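Folding T-shirts on a slippery table: how do I stop the middle from bunching up?

Asked in Laundry & Linens by Editz
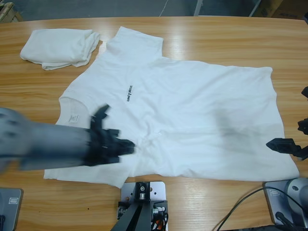

White tee on the wooden table, collar to the left, wrinkles in the usual place.

I have reached the age where I fold my T-shirts, and I'm not enjoying it as much as I was led to believe.

The shirts are big white cotton ones, short sleeves, small logo on the chest. I lay them sideways on our wooden table, which has a glossy finish and is the only flat surface in the apartment I'm allowed to use. The hem end goes down fine. Then I go to straighten the collar end and the fabric slides along and piles up around the chest and the lower sleeve. If I smooth that, the hem moves. I have chased one wrinkle from one side of a shirt to the other and back, like a man trying to get an air bubble out of a phone protector.

Things I have tried: folding on the bed (too soft, everything sinks), folding against my chest (I look like I'm being searched), and a plastic folding board by Tusteck that my sister gave me last December. The board is too narrow for an extra large, so the sleeves hang off both sides and I end up folding the board and the shirt separately.

I'd like them to come out the same size so they stand up in a drawer. At the moment I have a stack that looks like it was delivered by weather. Is it the table? Is it me? Please don't say iron them first. I know about irons.

Posted 17 Nov 2020

Arturo Tedesco

It's a bit of both, but mostly the order you're doing it in.

I worked in the back room of a shirt printer for a few years and on a busy day I would fold 300 of these before going home, so I have opinions I rarely get to use. You are pushing the fabric. On a shiny table you can't push cotton with a flat hand and expect it to stay put at the other end. You have to pull it, from two points at once.

Lay the shirt front side down, collar to your left if that's how you like it. Pinch the two shoulder seams, one in each hand, lift the top third of the shirt clear of the table, give it one small snap and lower it again. That takes the bunching out of the chest. Do the same at the hem, pinching the two bottom corners. Only then use your palm, from the middle outward, and lightly. If you lean on it you're back to chasing the bubble.

For the folding, bring the far side in so the fold line runs from halfway along the shoulder straight down to the hem. Turn the sleeve back on itself so it lies inside the fold and doesn't poke out past it. Same again with the near side. Now you have a long strip. Fold the hem up to just short of the collar, then fold that into thirds for a drawer, or leave it in half for a shelf.

If you want them all the same width, cut a piece of cardboard to the width of your drawer section and lay it down the middle of the back before you bring the sides in. Slide it out before the last folds. We used one until the corners went furry and then cut another. It's the same idea as your plastic board, minus the hinges and the disappointment.

About the table - put a bath towel down. Cotton grips a towel. Your table is very nice and it is working against you.

One more thing, and I say it kindly: take them out of the dryer when it stops. A shirt that spent the night at the bottom of the drum is going to have creases in the middle whatever you do with your hands.

Nellness

Roll them. I haven't folded a T-shirt in years and I've had no complaints from the T-shirts.

Morelli

Agree with the towel, disagree about laying it front side down. If the shirt has a logo you want to be able to see it at the end, and I find it easier to keep things straight when I can look at the print and check it's centered. I fold mine face up and flip the whole thing over at the last step. My husband folds face down and his come out neater, so take that for what it's worth.

Also, extra large shirts twist after a lot of washes. The side seams wander around to the front and then no method will make the edges line up. Hold one up by the shoulders and look at where the seams hang. If they've gone for a walk, fold to the shape of the shirt and forget about the seams. I wasted a good part of an afternoon learning that on a pile of my son's gym shirts.

Editz

Thank you, all. Towel is down. I did the pinch and snap on four shirts and three of them now look like they belong to the same person. The fourth has seams that have gone for a walk, as Morelli puts it, so I've made it a pajama top.

Nellness, I tried rolling. They unrolled.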